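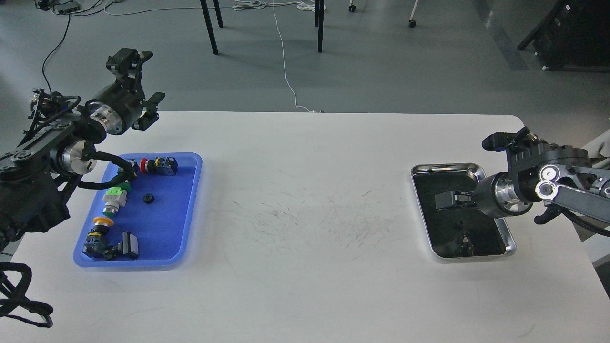 Bancada dos dois braços, tabuleiro azul à esquerda e inox à direita.

19 de setembro de 2022. Visita da Lidholm

Vieram três pessoas da Lidholm, mais a Ghazal Rezaei pela Pemunar. Chegaram antes da hora e o Kamran Najafi começou a explicação sem mim. Mostrámos a separação de botoneiras entre tabuleiros, como combinado em março. Limite de 90 segundos por peça, mantido do ensaio.

Perguntas que ficaram: vida útil dos dedos (não tenho número próprio, só o contador, que ia em 972 ciclos no arranque) e se aceitamos peças misturadas no mesmo lote.

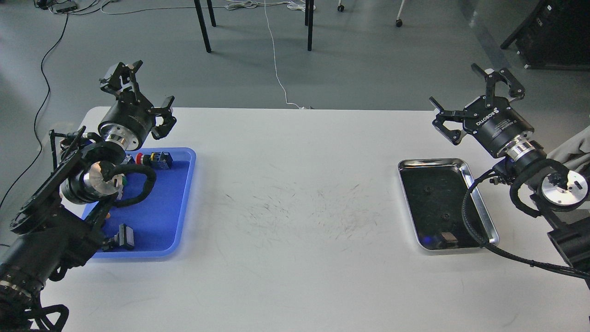 A questão dos cabos voltou a aparecer. A Ghazal quer saber se a cablagem aguenta um turno completo e pediu um ensaio de 2,000 ciclos antes de falar em orçamento. Eu propus 1,000 com inspeção a meio. O feixe grosso que desce do punho direito em curva até à mesa é o primeiro que quero prender de outra forma; o laço do braço esquerdo, por cima do tabuleiro azul, fica para depois. Kamran vê braçadeiras.

Sobre as peças misturadas, respondi que sim, desde que não venham empilhadas.
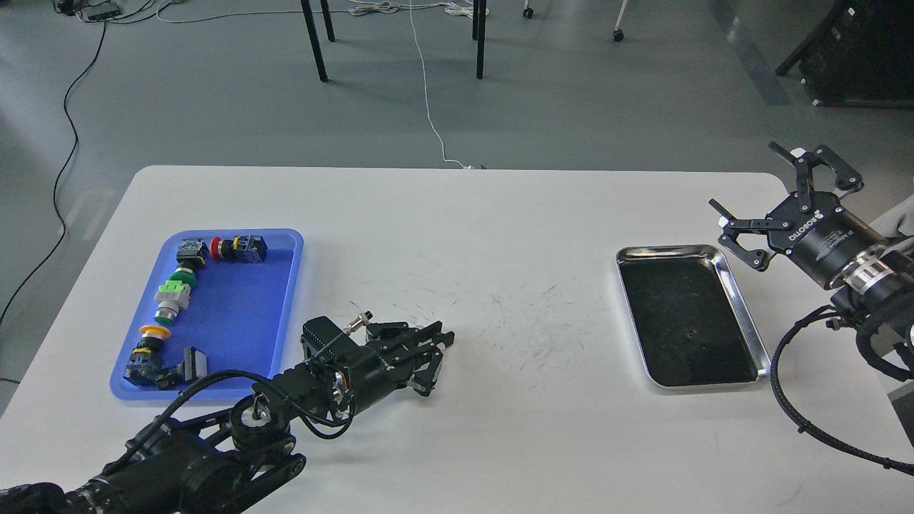
Empilhadas não testámos e disse isso mesmo. A Lidholm fica de mandar uma caixa com as referências deles.

Pendente:
- enviar o resumo à Ghazal
- repor o contador depois do ensaio
- marcar a mesma demonstração para a Tasteo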